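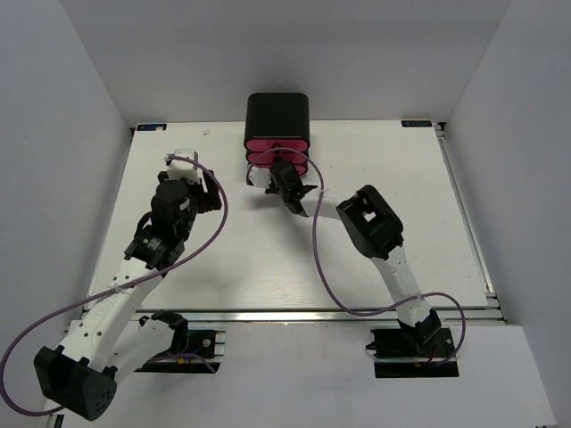

Ledholm's two-armed bench cell is back at work after a November overhaul, and the small crew that looks after it could hardly be happier with how it came out.

The cell had been losing time to its cables. Each arm's purple cable runs out toward the gripper in a long loose loop, and on the right arm the old one had stiffened up near the wrist. Every so often the gripper would drop its connection in the middle of a reach, and somebody had to walk over, wiggle the plug and start the run again.

"You'd get a beautiful hour out of it and then three dropouts before lunch," said Marietjie Pillay, who led the work. "We had been nursing it along since summer. I was so ready to do it properly."

Properly meant taking both arms off their black mounting plates, cleaning the plates, checking every screw in the white links and putting it all back together with new cable from end to end. Toàn Hồ handled the wiring. He left plenty of slack this time, enough for the cable to arch well clear when the wrist turns, and he spent most of an afternoon driving each joint slowly to its limits to see where the loops would go. Then he moved two of the tie points and did it all over again.

The board got attention too. Its aluminum rails were squared up against each other, and the white walls on three sides were wiped down and refitted. Liya Mersha, who sets up the tasks, says the walls matter more than visitors expect – the plain background makes it much easier to spot a part that has ended up where it shouldn't be.

After that came calibration. The team has each gripper come in low toward a black container with pink-red layers at the back of the board, a target they like because a small error in wrist angle shows up right away. The right arm needed 2 passes before Pillay signed off on it. The left was good on the first, to loud cheering from Hồ, who had bet on it.

The final check was a run of 600 cycles with a pause every 30 to feel the motors for heat and look over the connectors. It finished late in the evening with no dropouts on either arm. Mersha stayed for the whole thing and says she would gladly do it again.

Ukberg, which shares the workshop, has asked for the new cable layout for a cell of its own, and Hồ is drawing it up now. Next on the list at Ledholm is a fresh set of gripper fingers – the current ones still close evenly, but Pillay wants spares in the drawer before winter is out.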